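Blog > Kitchen Notes > Water

Descaling by numbers

Posted in December by Dragica Omerović
6 comments

I moved to a house with hard water and kept my old habits for the first few months, which meant I descaled the kettle when it looked bad. By then there was a gray crust over the whole base and flakes in every cup. I have since started measuring, and the results are dull but useful.

The test strips I bought first were close to worthless. The color blocks at the top of the scale are nearly the same shade, and two strips from one packet gave me two different answers. A drop test kit is better. You fill the tube to the line, add drops one at a time, swirl, and count until the color flips. Mine flips at 20 drops from the kitchen tap. I repeated it after running the tap for a few minutes and got the same count, so I stopped worrying about the pipes.

Most scale in a kettle is calcium carbonate. It comes out of the water when you heat it, and it comes out faster on a surface that already has some. A kettle left dirty gets dirty more quickly. The fix is a weak acid and enough time.

I used to use white vinegar. It works, but it smells, and the smell stays in the plastic lid through several boils. Citric acid powder is cheaper per treatment and has no smell. My mix is 20 grams in 500 ml of water, heated until it steams but does not boil. Boiling strong citric acid over heavy scale can leave calcium citrate behind, a white film that is harder to remove than what you started with. I did this once in the old Vedberg kettle and had to scrub it out with a bottle brush.
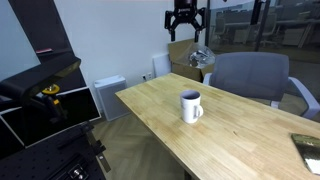

Scale on cups is a separate problem from scale in the kettle, and I was treating them as one. The ring inside a cup is usually tea stain held in a thin layer of mineral, so acid takes off part of it and the rest needs a paste of baking soda. Do these in order, rinsing between, or they cancel each other out. A white mug with a dark interior, like the one on the table, hides tea stain well enough that you have to check it with a fingertip. If the wall feels rough below the fill line, it needs the acid step. I check mine when I do the kettle and skip it if the surface is smooth.

For the filter jug I tried the Prondico cartridge and then the Clandumel one. Both brought the count down when new. The Prondico was back to tap level well before the change light came on. The Clandumel lasted longer, but it is a tight fit in my jug and water gets past the seal if you pour fast. I log the drop count on the back of the calendar and change the cartridge when it reaches 12.

Current routine: citric acid once a month, no soak longer than half an hour, two full rinses, one boil thrown away. The spray head on the faucet goes in the same solution after the kettle is finished, in a bag held on with a rubber band. Take it off before the half hour if the finish is brass.

I still need to test the hot side. The tank was drained before I moved in and I have no record of what came out of it.

14 shares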